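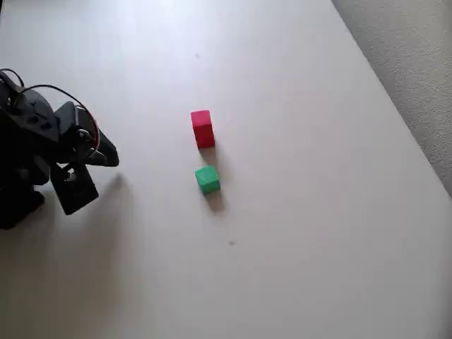
*By Raquel Torres*

## What makes a cube a cube?

The red toy and the green toy are both cubes. A cube has six flat sides, called faces, and every face is a square of the same size. Where two faces meet, you get an edge. A cube has 12 edges.

The points are called corners. There are 4 around the top and 4 around the bottom - eight in all.

Find a box at home and measure its edges with a ruler. If they are all the same length and the corners are square, you have found a cube.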